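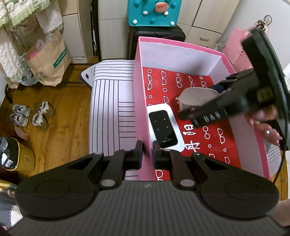
We finished the home portion of the February collection last night, so I'm posting some notes for people who asked how this works when you don't have a lab.

The goal is a policy that can pack and unpack small household things. Boxes, bags, odd shapes. We need a lot of short examples of a person doing it with two hand-held grippers, one in each hand.

Target for this round is 3,000 episodes across all homes. My place gave us 647. I'm told that's a decent share for one apartment with one bedroom and a radiator that knocks.

An episode is one small job, start to finish. Move the object from A to B, let go, back off. If you do something extra in the middle, like nudging the box straight, that gets its own tag. Altside handles the tags and they are strict about it, which I've come to appreciate.

Most of what I throw out is hesitation. You reach, change your mind, reach again. A person watching would never notice. The model learns it and then you have an arm that dithers over a bar of soap.

The other big reason for tossing an episode is the fingers leaving the view or the object getting hidden behind the wrist for too long. Some hiding is fine and we want it in there. A whole episode of it is no use.
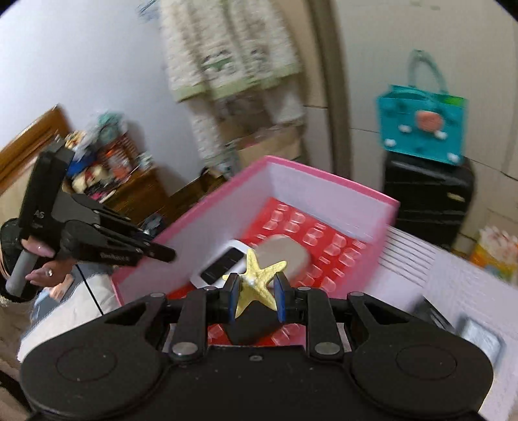
Posted by Yatziri Serrano · 9:40 pm

Continuing, had to eat dinner.

The starfish is my favorite object in the set and also the hardest one to label. Where is the grasp? You can take it by one arm, by two, or flat across the middle. I've done all of them. Bodin wanted a single grasp type per object and I pushed back, so for now the starfish is listed as "mixed."

Things with a flat face are easy to pick up and easy to put down badly. Round things are the reverse. I try to switch between the two kinds every few episodes so my hands don't settle into a rhythm. When I get into a rhythm the data gets very even, and even data looks great until you change the table height.

We use a pink box because somebody had one. It has a clear edge and the color separates well from most objects. The Marenlow people have been using gray bins and their early checkpoints kept closing on the rim. We get rim grabs too, just fewer. I wouldn't call that a result yet – the two sets differ in five other ways.

Someone asked if I clean up the room first. No. I clear enough floor to kneel on and that's it. Homes have shoes and bags and suitcases in them and the model is going to see all of that sooner or later. I did tidy for the first session last fall and that batch scored worst when we tested in other people's homes.

Pace, since that came up too: some 47 usable episodes in a good hour. That's with breaks. My limit is the forearm, then the knees. Two hours is the most I'll do in a day now. After that my closing gets sloppy and I start squeezing things that don't need it.

Gripper tip for anyone starting out: check the pads before every session. A bit of lint on one of them changes how a smooth object slides, and you'll lose an afternoon figuring out why your drops went up. I keep a damp cloth next to me.

Also, say out loud what you're about to do. It sounds silly but it cuts the hesitation way down. "Starfish, out, left." Then do exactly that.

Software side is Itinness for the sync and trimming. It lines the two grippers up by timestamp. When one clock drifts you see the left hand let go before the right hand has hold of anything, and those go to a separate folder until I can fix the offset by hand. I have a lot of them. That's my weekend.

Next up is the same set of objects with paper bags in place of the box. Bags move when you touch them, so I expect my keep rate to fall. I'll post the number when I have it, whatever it is.

Replies are open. I can't share raw files, but I'm happy to talk about tags, pads or knees.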